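Colludel sorting project: progress report no. 4
To: Olga Alcaraz, Medis
From: Kimutai Barasa
January 21, 2022

Hi Olga,

I promised you'd hear the bad news from me first, so I'll start there. In October we had a proper fault on the right arm, and it cost us most of the time we'd set aside for two-handed work. We're back up and running now, but the schedule you approved last winter isn't going to hold and I'd like to talk about that further down.

The short version is that the right wrist stopped listening during a drop. The arm went out over the box as it should, the gripper was told to open, and the wrist kept turning until it hit its limit and sat there pushing. Iñaki Ortuño was at the bench and hit the stop button quickly – no injuries, one stripped gear, and a servo too warm to touch for a good while. What bothered me more was the log. The software thought everything was fine the whole way through!

We spent ages blaming the code (sorry, Iñaki) before Cayetano Campos started wiggling cables by hand and got the fault to come back. The wrist cable was being tugged at the connector every time the arm reached far out and folded back. The joint dropped off the line for a moment, and our program carried on with the last position it had heard.

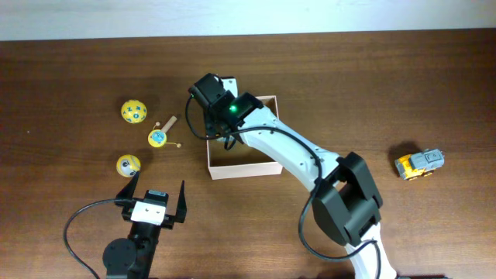 The right arm at the box, with the toys we use for sorting.

So we've done two things. The cable now has more slack and a clip to take the strain, and the program halts both arms if any joint goes quiet for more than 80 milliseconds. To check it, we ran 3000 reaches over the box with no load and had no dropouts. Then we went back to real picks with the toys and got through 184 before I had to write this, again without a dropout. I'd like to see 1000 before I call it fixed.

One thing still bugs me. The left arm has the same connector and has never misbehaved, so we've only swapped its cable as a precaution. Benito Rivas is checking it after every long run.

On money, the repair came out of the spares line and I'm not asking for more. What I do need is a later date for the two-handed milestone, ideally by six weeks. Could you let me know if that's possible before we order the next lot of servos from Carrasco?

Cheers,
Kimutai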